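Rorum Reader Guide
Section 4: Following a Series and Posting a Review

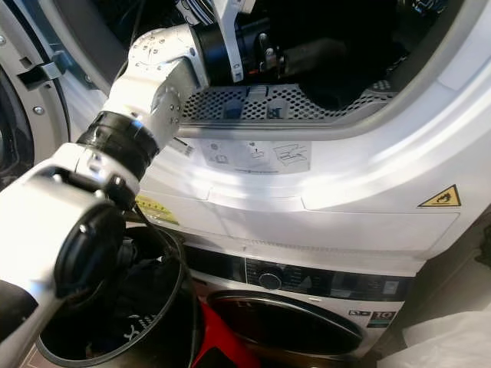
Sachiko Hattori asked us to say this first: following a series and saving it to your library are two separate things, and she missed a whole season of updates by doing only the second.

Following a series

1. Open the series page and tap Follow under the cover art.
2. Choose New Episodes, Author Notes, or both.
3. Pick a time of day for alerts. The default is 8 p.m.

Note: Series moved over from Mukico keep their episode numbers but lose their old follower lists. You will need to follow them again.

Posting a review

1. Scroll to the end of any episode and tap Review Series. You must have read at least 2 episodes.
2. Give a star rating.
3. Write your review. The limit is 625 characters, spaces included.
4. If you mention a plot point, select the text and tap Hide Spoiler. Hidden text shows as a gray bar until a reader taps it.
5. Tap Post.

You can edit a review for 60 minutes after posting. After that you can only delete it and start over -- likes and replies are deleted with it.

Caution: Reviews that name the ending in the first line are removed, even with the spoiler bar on, as the first line appears in alert previews.

Mature series

Reviews of mature series are visible only to readers who have turned on Mature Content in Settings. Turning it off later hides your own reviews from you as well, but does not delete them.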